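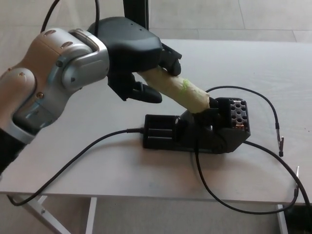
3. Lötspitze einbrennen und Temperatur einstellen

So, jetzt geht's ans Warmwerden! Wer die Schritte 1 und 2 hinter sich hat, sollte die Platine der Trillora-Wetterstation ausgepackt und die Bauteile nach Tütchen sortiert haben. Ich mache das immer auf einer hellen Unterlage, da findet man die kleinen Widerstände wieder.

3.1 Lötkolben in den Ständer stecken, erst dann den Netzstecker einstecken.

3.2 Schwämmchen anfeuchten und gut ausdrücken. Triefend nass kühlt es die Spitze viel zu stark ab.

3.3 Station auf 210 Grad stellen und die neue Spitze gleich beim Aufheizen mit Lötzinn benetzen. Sie muss rundum silbrig glänzen – bleibt vorne ein dunkler Fleck, nochmal abstreifen und neu verzinnen.

3.4 Zum Löten dann hoch auf 298 Grad. Ich nehme bleihaltiges Zinn aus meinem Altbestand, damit komme ich bei der Trillora prima hin. Mit bleifreiem Draht braucht ihr mehr, da gehe ich in Schritt 6 drauf ein.

Achtung: Fenster auf oder Absaugung an! Der Rauch kommt vom Flussmittel und beißt ganz ordentlich in den Augen. Und den Kolben bitte immer nur am Griff anfassen (ja, auch wenn man ihn nur kurz zur Seite legen will).

4. Die flachen Bauteile zuerst

4.1 Widerstände R1 bis R6 biegen, einstecken und auf der Rückseite die Beinchen leicht spreizen.

4.2 Spitze an Pad und Beinchen halten, kurz warten, Zinn von der anderen Seite zuführen. Erst den Draht wegnehmen, dann den Kolben.

4.3 Überstehende Beinchen abknipsen. Schutzbrille auf, die Dinger fliegen durchs halbe Zimmer!

4.4 Jetzt die Fassung für den Fistura-Sensor. Die Kerbe zeigt zur Platinenkante. Ich hab sie beim ersten Mal verkehrt herum eingelötet und einen ganzen Abend mit Entlötlitze verbracht, also lieber zweimal gucken.

Hinweis: Der Sensor selbst bleibt noch in der Tüte. Er kommt erst in Schritt 8 in die Fassung, wenn die Versorgungsspannung gemessen ist.

4.5 Lötstellen mit der Lupe kontrollieren. Gute Stellen sind glatt und laufen flach aus. Bei Kügelchen einfach nochmal mit etwas Flussmittel erwärmen.

Weiter geht es mit den Kondensatoren in Schritt 5.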